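租的排练室没有家具，长桌该买多大、怎么摆，地板才不会坏？
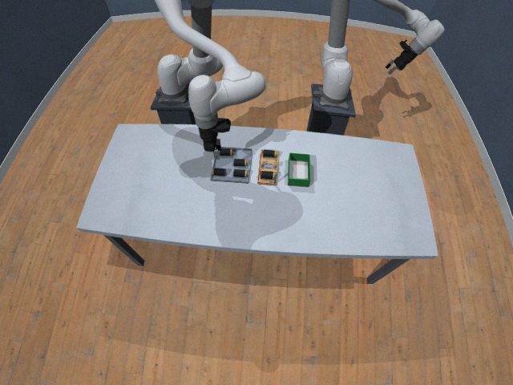
浅蓝灰色桌面、深灰色金属桌腿的长桌，放在木地板上（电脑效果图）

发帖人：Flekadance
版块：家居与场地 > 桌椅
标签：长桌、木地板、小团体、租房

各位好，先说明一下，中文不是我的母语，我学了很多年，但是写长的文章还是会有奇怪的句子，请大家原谅。如果哪里看不懂，请在下面问我，我再写一次。

我在 Dulalville 和几个朋友有一个小的舞蹈团体，上个春天我们租了一间屋子，在一家面包店的楼上。屋子是长方形，地板是木头的，一条一条的那种，房东说是旧地板重新打磨过，所以他非常担心。合同里面有一条写得很清楚：地板如果有划痕，从押金里面扣。我读了三遍，没有写多长的划痕算划痕，也没有写以前已经有的怎么办。

我们跳舞的时候要空的地方，可是跳舞以外的时间，我们也要一张长桌。用处有下面这些：缝衣服，熨衣服，大家一起吃晚饭，开会，有时候孩子们在上面画画。现在我们用两张折叠桌拼在一起，中间有一条缝，针总是掉进去，而且两张桌子高度不一样，差得不多，但是放一杯水就能看出来。

我看上了一张桌子，样子和图上的差不多，桌面是浅浅的蓝灰色，没有花纹，桌腿是金属的，斜着站。我喜欢这个颜色，因为我们的布大多数是黑色和深红色，掉在浅色的桌子上容易找到。可是我有几个担心。

第一，斜的桌腿，坐在桌子两头的人膝盖会不会碰到？我在店里没有坐下来试，店员站在旁边一直看我，我不好意思。

第二，金属的腿放在木地板上，下面要垫什么？毛毡的垫子我以前用过，在家里，过了一个冬天就跑到旁边去了，胶留在地板上，黑黑的，很难擦。橡胶的我听说会让地板变颜色，不知道是不是真的。

第三，桌子应该放在中间还是靠墙？如果放在中间，每次跳舞之前都要搬。如果靠墙，缝衣服的时候只能从一边坐，大块的布没有办法铺开。我的朋友们意见不一样，我们为这个事情已经谈了两个晚上，没有结果，茶喝了很多。

第四，浅色的桌面容不容易脏？我们用划粉，也喝咖啡，也有人用红色的记号笔，虽然我请求过不要用。

预算不大。桌子的价钱我可以接受，可是如果加上轮子或者别的东西，我就要再和大家商量。搬上楼也是一个问题，楼梯窄，中间转一个弯。

谢谢大家的时间。

补充（晚上写的）：有人私信问我屋子的尺寸。我没有准确的数字，尺子在面包店借的，已经还回去了，我记得的数字我不敢写，怕写错了大家给我错的建议。可以这样理解：长桌横着放在中间，两边各能走过去两个人，肩膀不碰。

――――――

Nustano 的回复　　已采纳

你好。我做过几年旧家具修理，也帮朋友布置过类似的屋子，我按你的顺序说。我的中文也是后来学的，所以我们可以互相原谅。

关于桌腿。斜腿的桌子要看往哪个方向斜。有的是下面往外张开，像人站开两脚；有的是下面往里面收。往外张开的，走路的人容易踢到脚趾，特别是跳舞的人光脚，我请你认真想这一点。往里面收的，走路的人舒服，可是坐在那一边靠近角的人，小腿会碰到。你去店里的时候，不要不好意思，请一定坐下来，坐在角上，坐在短的那一边，坐在中间，每个地方都坐一下。店员看你，就让他看。桌子你要用很多年，店员你只见一次。

还要做一件事：用手按桌子的角，用力一点，看另外一头会不会翘起来。腿往里面收得多的桌子，如果有人坐在桌角上，有翻的危险。你们有孩子，孩子一定会坐在桌角上。

关于垫子。你说毛毡垫跑掉，多数是因为贴以前没有擦干净。金属腿的底部经常有一层油，是工厂里带来的，眼睛看不见。先用酒精擦，等它干，再贴，贴好以后让桌子倒着放一个晚上，第二天再翻过来。这样做了还是会跑的话，就不要用贴的，用套的。有一种套子，上面是软的塑料，下面是毛毡，直接套在腿上。但是斜的腿不能用直的套子，会一边高一边低，要买专门给斜腿的，底面可以自己转角度。买以前请量腿的粗细，圆的和方的不一样。

橡胶变颜色的事是真的，不过要看地板表面是什么。有些漆和橡胶在一起时间长了，会出现黄色或者棕色的印子，擦不掉。你不知道房东用的什么漆，所以不要冒险。打磨的时候是谁做的，房东应该有单子，可以问一问，也许他会高兴你问。

毛毡有一个坏处：它会吃沙子。小沙子进了毛毡里面，就变成砂纸，你拖桌子一次，地板就磨一次。所以每个月要翻过来看一看，用旧牙刷刷一下，刷不干净就换。我建议一次多买一包，放在抽屉里，不然到时候你会说下个星期再换，下个星期又说下个星期。

关于搬。请不要拖。两个人抬，一人一头，抬起来再走。如果你们每次都要搬，可以考虑轮子，但是轮子会让桌子变高，熨衣服的时候肩膀很累，而且斜腿装轮子很麻烦，我自己做过一次，做得不好看，后来拆下来了。

关于位置，我的意见是平时靠墙，短的一边对着墙，长的两边都空出来。这样看起来像一个半岛。缝衣服的时候三个边都能用，跳舞的时候只要转九十度贴到墙上，不用搬到屋子另一边。很多人只想到长边靠墙，或者放在正中间，忘了还有这个办法。

最后，押金的事情。在放任何东西进去之前，请把地板都拍下来，靠近窗户的地方多拍一些，因为光从旁边来，划痕最清楚。照片发给房东，请他回一个“收到”。我以前没有这样做，吃过亏，99 块钱的毯子我也赔了，那条毯子本来就是破的。

――――――

Cheung 的回复

我只回答桌面脏不脏，别的上面的朋友已经说得很好。

浅色桌面，灰尘不明显，咖啡很明显。深色的桌面反过来。我家里是浅灰色的，用了几年，我的经验是这样的：

划粉：干布就可以擦掉，先不要用湿布，湿了以后粉会进到细小的地方。

咖啡：马上擦没有问题。杯子底下的圆圈，过了一夜还可以用温水加一点洗碗的东西擦掉，过了一个周末就会留下淡淡的影子。

红色记号笔：没有办法。我用过酒精，颜色淡了，可是变成一大片粉红色，比原来更大。先在桌子下面看不见的地方试一试再用酒精，有的桌面会变得没有光。

熨衣服：请不要直接在桌子上熨，就算垫了毛巾也不要，热气会从下面走，把边上的那一层弄得翘起来。我妹妹的桌子就是这样坏的。用一块专门的厚垫子，或者用一块木板包上棉布，熨完了立刻拿开。

剪布的时候也要一块垫板，剪刀的尖会在桌面上画线，浅色的桌子上这种线会慢慢变黑，因为脏东西进去了。

还有，桌子太光滑的话，布会滑下去。缎子那一类特别厉害，你一转身它已经在地上了。我的办法是铺一块旧的棉床单，用夹子夹住两头。夹子里面垫一点布，不要夹伤边。

――――――

匿名用户的回复

为什么不买二手的？办公室搬家的时候很多长桌子很便宜，有的送给你都可以。一张新的如果要 1,000 我觉得不值得。折叠桌也没有什么不好，中间的缝用胶带贴一下就行了。

　　Flekadance 的评论：谢谢您的建议。胶带我们试过了，熨衣服的时候热了，胶粘到了衣服上，是一条演出用的裙子，所以我不想再试。二手的我也看过，Dulalville 这里不多，有一张很好，可是太长，楼梯那个弯过不去。

　　匿名用户的评论：那就看腿能不能拆。

　　Flekadance 的评论：那一张不能拆，是焊在一起的。我看上的这张，店员说可以拆，四个螺丝一条腿，我下次去会请他拆给我看。

　　Nustano 的评论：拆装的时候螺丝先都拧上一半，最后再一个一个拧紧，不然最后一个孔会对不上。另外请量楼梯转弯的地方，不只量宽，也要量高，桌面可以竖着过去。

　　Flekadance 的评论：非常感谢！半岛的办法我晚上和朋友们说了，大家都同意，用折叠桌先试了一下，缝衣服真的方便很多。我明天早上去面包店再借一次尺子，量楼梯。斜腿用的套子我在这里的五金店没有找到，店里的人说可以订，要等。如果有人知道这种东西准确的叫法，请写在下面，我上次解释了很长时间，他给我拿来了一个椅子的脚。

　　Cheung 的评论：你可以说“可调角度的脚套”，或者把腿的底部拍一张照片带去，比较快。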